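Bech two-arm packing cell: six months on our packing floor

Rating: 4.5 out of 5
Reviewed by Elínborg Kragh, packing floor lead, Drestudholm

I have been meaning to write this since April, when I got asked for the third time by someone at another gift company whether the Bech was worth the money and whether my people hated it. Yes, and no! The longer version follows.

We pack gift bags. Hotels, weddings, the odd conference, and a very large number for Christmas. A bag gets tissue, one or two things in tins or tubs, perhaps a pack of cards, and off it goes. On a normal day that was 1,485 bags across two benches, and by the end of it everybody's wrists knew all about it. Mine too, I still do a bench shift when we're short.

The cell sits where the second bench used to be. You get a flat table with walls round three sides, a rail along the front with both arms fixed to it, and the software, called Pravus, which runs on a plain screen beside it. Setting up took us four days. Two of those were spent on paper handles, so if you pack in paper carriers, leave time for that. A cord handle will flop wherever it likes, and the arms had to be shown a lot of floppy handles before they stopped getting a finger through one.

The teaching is the part I'd happily talk about all afternoon. You don't write anything. Somebody who knows the job guides the arms through it, over and over, with the items put down in different places, and Pravus works from that. We did 500 rounds with bags and then another 500 with bags plus the bits and pieces that end up on a bench. My packers did all of it. They argued about it as well, because it emerged that no two of us tuck tissue the same way, and we'd worked side by side for years without noticing.

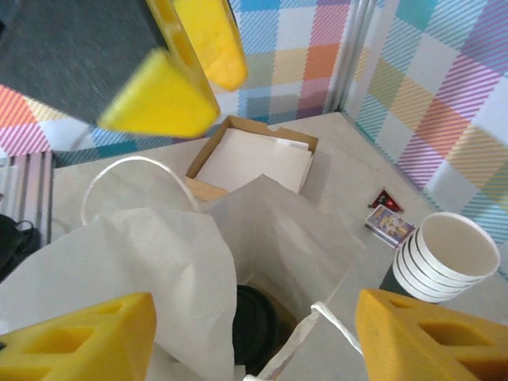
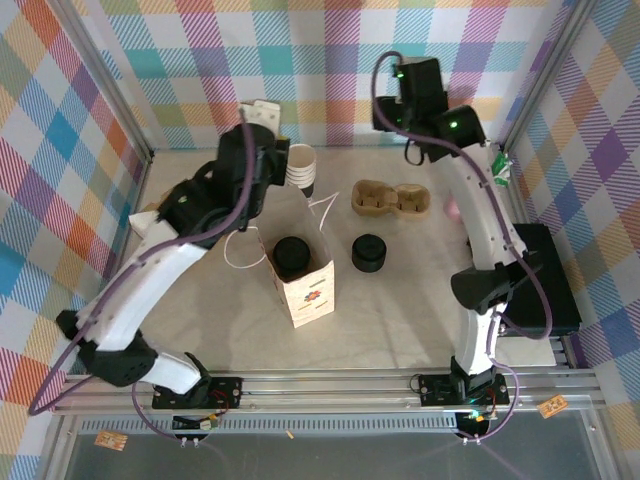 Speed, then. One arm on its own is slower than a decent packer, and I'd be wary of any firm that promised you otherwise. Two arms working together keep up a steady pace and don't slow down after lunch. With the cell and one bench going we now reach 1,641 bags on a normal day, and the bench team finish on time, which they did not use to do in the busy months.

What changed for people was less dramatic than the rumours. We had seven packers before and we have seven now. I put that in writing before the cell arrived, and I'd urge anyone else to do the same, as the weeks of not knowing are worse than the machine. Two of the seven trained up to run it. They set out the stock, watch the first few bags of each order, and step in when it gets muddled. The others swap between the bench, checking, and the ribbon work, which is far too fiddly for grippers and which most of them like best anyway. We rotate every two hours. Fewer sore wrists, and a bit more chat, because there is now a reason to walk about.

There was one grumble I took seriously. The running of the cell came with more responsibility and, at first, the same pay. That was wrong and we fixed it in the second month. Budget for it from the start.

Now the niggles. The foam on the gripper fingers wears, and you will want spares in a drawer. The cables need a look at the start of every shift. Very soft tissue still confuses it, so we moved to a slightly stiffer sort from Flultholm and the trouble mostly went away. The help pages in Pravus are thin, though the support line picks up quickly and the woman we usually get clearly knows the thing inside out. And stopping it mid-bag means starting that bag again, which is a pain on the big orders.

I'd buy it again tomorrow. If your work is one product in one box all day long, there are cheaper and faster machines for that and you should get one of those. For mixed orders that change every week, with a team who are willing to do the teaching themselves, it has been a joy - and I did not expect to say that about anything bolted to a rail. Half a star off for the help pages and for the restarting. Bech tell me a fix for the second one is on its way, and I'll update this when we've had it running for a few weeks.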